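Forums > TV & Film > Fandom > Fan clubs and fan mail

We use cookies to remember your login and show you relevant threads. By continuing you accept this.

Is the paid Mussa fan club letter worth it, or even from her?

Asked by Ruby-Lee Ellery

My niece is crazy about Mussa, the singer who plays the older sister on Lollano. There's a fan club membership that costs $41 a year, and the big selling point is a "personal letter" in reply to whatever you write in. My niece wants it for her birthday and I said I'd look into it first.

I don't buy it. The page has fan reviews, but half of them use the same phrases ("she really took the time"). The letter is called personal in big type, and then the terms say it is "prepared with input from the artist." What does that even mean? She can pick up a pen or she can't.

I wrote to the club to ask who writes the letters and got a reply thanking me for my support. That didn't answer anything.
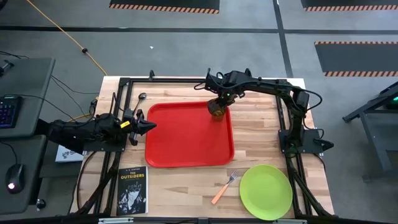
I also can't tell whether the club belongs to her at all. The company name at the bottom is Hodum, and I can't find Hodum on the Lollano site or on her own page. Has anyone here paid for this and gotten a letter that mentioned something you wrote? I'm not asking whether you were happy with it. I want to know if it answered you.

dustcover_fan

I paid for it in May. I got a letter, a sticker sheet and a card with a printed signature. The letter had my name at the top, spelled right, and one line about my hometown, which I had typed into the form. Everything else could have gone to anybody. I'd asked her a straight question about why her character left at the end of season two, and there wasn't a word on it.

My cousin got hers the same month and we put them side by side. Same letter, different town.

So yes, something shows up, but I wouldn't call it personal. The stickers are nice.

marlow388

You people are so negative!! She has said in interviews that she loves her fans and reads everything. My letter made me cry. If you don't trust her then don't join, simple.

Also Hodum is just the merch company, everyone knows that

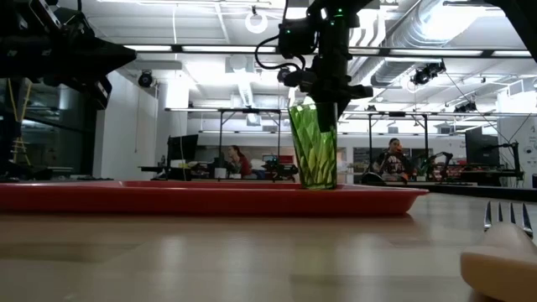 Pudcombe, November 2022

tallpaul_reruns

I'm going to disagree with the answer before mine. "Reads everything" is the kind of thing people say in interviews. I don't hold it against her, but it isn't evidence that she wrote back to you.

Do a little math. The club's own page brags about 182 letters going out in a day. She was filming and touring this year. Give each letter five minutes and that's more than 15 hours, before she's eaten lunch. Either somebody else writes them or the number is made up, and I don't much like either one.

As for Hodum being the merch company, maybe. I've seen it said on three fan boards and every one of them pointed back to another fan board. Check the tour shop receipts if you have any and see what name is on them. I don't have one, so I'm leaving that open.

What I'd do, Ruby-Lee:

Read the refund terms. When I looked, you had 14 days from payment, and the letter takes longer than that to come. Draw your own conclusions.

Write to the contact address on her own page, the one that existed before the club did, and ask if the club is hers. If they say yes, at least you know where the money goes.

If your niece wants the stickers and a card, and knows that's what she's getting, fine. Kids can handle a form letter. I had one from a TV cowboy and kept it for years, and I never thought he typed it. What bothers me is charging for it under the word "personal."

I'd put the money toward a season of Lollano on disc and have her send a regular letter with a stamp. She may get no reply, but she'll be out the price of a stamp.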